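Can a robot put the dishes away yet? (home use, not a factory)

Posted in Home Tech & Gadgets
Fri 25 August
2 answers

Rocío Rengifo

Hi everybody! I've been reading up on home robots all summer and I'm at the point where I need somebody who has used one to bring me back to earth, or else tell me to go ahead.

My situation: I'm 57, I have arthritis in both hands, and the chore I dread is emptying the dish rack. Washing is fine, the warm water even feels good. What gets me is picking up each bowl and plate by the rim, turning, bending to the drawer, and doing it over and over. My niece lives with me during the school year and does it then, but she leaves again in February for a semester away and I'd love to have a plan.

I am not expecting a butler. I'd be thrilled with an arm that sits on the counter and moves things from one spot to another while I drink my coffee. I keep seeing videos where they fold towels and load dishwashers and I get so excited, and then my brother-in-law tells me it's all sped up or there's a guy with a joystick behind the wall. He runs a small machine shop on Bermúdez Street and says the arm he has there is wonderful at one job and useless at everything else.

So what I want to know is whether a machine can do an ordinary kitchen chore right now, in an ordinary messy kitchen, and if the answer is "sort of," which parts can it do? I also have a regular sliding drawer for my bowls, nothing motorized. Would that have to change?

Thank you in advance, and please use small words, I was a bookkeeper!

Corinne Achterberg

Rocío, what a great thing to ask, and your brother-in-law is partly right, but I think he's behind on the fun part!

I spent most of last year helping out evenings with a little hobby group called Stomance. We try to get arms to do kitchen jobs, and bowls into drawers is one of my favorites to work on. It sounds like nothing. You do it half asleep. Then you try to explain it to a machine and you find out how much you know about bowls.

Start with the grip. Most arms you could have at home have two fingers, something like a pair of salad tongs. A person scoops a bowl with the whole hand. With two fingers you have to pinch the rim, one finger inside and one outside, and the rim on a nice glazed bowl is smooth and curved. Pinch too softly and it slides around, pinch too hard and it can tip or chip. Rubber pads help a lot. Our pads were cut from a Zamitz jar opener and they beat the fancy ones we'd ordered (which still annoys the guy who ordered them). 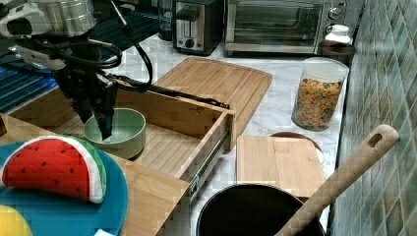
Then there's letting go, and I'd put that ahead of picking up for difficulty. A drawer has walls, so the fingers need room to open without knocking the side, and the arm has to come down from above and stop at the right height. If it thinks the drawer bottom is lower than it is, it pushes. If it thinks it's higher, you get that awful clunk. Thin-walled drawers move a bit on their slides when bumped, so the target can shift on you in the middle of the job.

You asked about the drawer itself. No, you wouldn't have to change it, but plan on pulling it open yourself at first. Opening a drawer is a whole separate skill for a machine. It has to find the edge, pull straight along the rail, and stop before the end. Ours could do it on a good night. If you leave the drawer open before you sit down with your coffee, you've just taken out one of the harder steps, and that's a completely fair way to share the work!

Clutter is where I've seen the most progress. The old way, you told the arm exactly where everything was, and if you moved a cutting board you started over. Your brother-in-law's shop arm is probably set up like that, and for a shop it's perfect, the part is in the same place every time. The newer way is that you show the arm the job many times by steering it through the motions, and it learns from the camera pictures plus the movements. We showed ours 50 run-throughs with things moved around on the counter in between. After that it could handle a bowl in a spot it hadn't practiced. I yelled. My neighbor came over to ask if I was okay.

Now the cold water. Out of our last batch of 7 tries, it got 2 bowls down the way I'd want them with my own dishes. The rest ended up tilted or needed a hand from me. It's also slow. You will finish the coffee and want a second one. Stacking bowls inside each other is harder still, and I wouldn't let it near glass. And those videos do vary - some really are steered by a person and some are sped up, so check the corner of the video for a note saying which.

If you want my honest ranking for your kitchen today, going from most doable to least:

Moving plastic cups or soft things from one spot to another
Putting one bowl at a time into an open drawer
Setting plates flat in a stack
Pulling the drawer open, filling it, and closing it again
Emptying a full, crowded rack of mixed dishes

The last one is your actual chore, I know. I don't believe anybody sells a home arm that will do it by February without somebody fussing over it every day. But the pieces are coming along so fast, and if you like tinkering (bookkeepers are good at this, it's a lot of keeping track!) a small arm is a wonderful project. Just buy it as a hobby and let the help be a bonus.

Two cheap things for your hands in the meantime. Swap the everyday bowls for light ones with a wide lip, they're easier for you and for a gripper too. And keep them in the drawer closest to the rack so you don't have to turn. Write back if you try anything, I want to hear about it!

Troltimar

Short version is no, not yet. I had an arm on my workbench for sorting screws and it was fine until the sun came in the window in the afternoon and then it couldn't find anything. Pull the shade and it worked again. So whatever you get, think about your lighting.

Also check how far it reaches before you buy. Mine couldn't get to the back half of the bench and I ended up moving the bins to suit the arm. And clamp it down, don't trust suction cups on stone.

Get a rolling cart for the dishes, it'll do you more good for now. Agree with the wide lip bowls.

Rocío Rengifo

Thank you both so much!! Corinne, I read your whole answer out loud to my brother-in-law and he wants to know where the rubber pads go, inside of the fingers only or the tips too? He's pretending it's for the shop. Lighter bowls are on my list for this weekend, and I'm going to measure the counter next to the rack just in case.

Corinne Achterberg

Both! Inside faces first, then a little strip wrapped over each tip so it doesn't scrape the bottom of the bowl. Tell him to clean the fingers with rubbing alcohol before he glues anything.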